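Blog > Small Town Notes > Voting

Posts Archive About Contact

Search this blog Go

Reading the minutes before I vote

4 June 2022

When I moved to Lokine nine years ago, I did not understand how people decide for whom to vote in the town council. There was no television debate and the local paper was already closed. My neighbors told me, "You just know." But I was new, so I did not know.

Now the candidates all have a page on the internet, and I read these pages too. They are friendly and they say very little. Every candidate wants safe streets. So this spring I tried a slower way: I read the council minutes, 331 pages of them, from last August until now.

It is dry reading, I must admit. But in the minutes you find who asked a question and who was absent. The argument over the Valik Road bridge takes up a whole evening, and two members who now say on their pages that they always supported the repair voted to delay it. Maybe they had good reasons. I would like to hear them.

Our ward was decided last time by 419 votes to 410, so a difference of nine. I think of this number when somebody tells me that one person reading papers at home changes nothing.

One complaint. The minutes are put on the town site as scanned pages, and the search does not work inside them. The clerk's office in Seok Street will print them for you, but you have to ask, and the window closes at noon. For a town of 4000 people this could be done better — even a simple list of votes by name would be enough for me.

I will write again after the candidate evening at the Clekora hall, if I manage to get a seat.
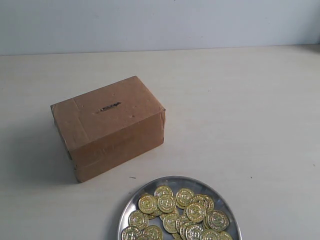

Marsh_reader: The votes by name used to be pinned up at the library, one sheet for each meeting. Ask at the desk, they may still keep the old ones in a binder. And please do write about the bridge, my side of the river would like to hear those reasons too.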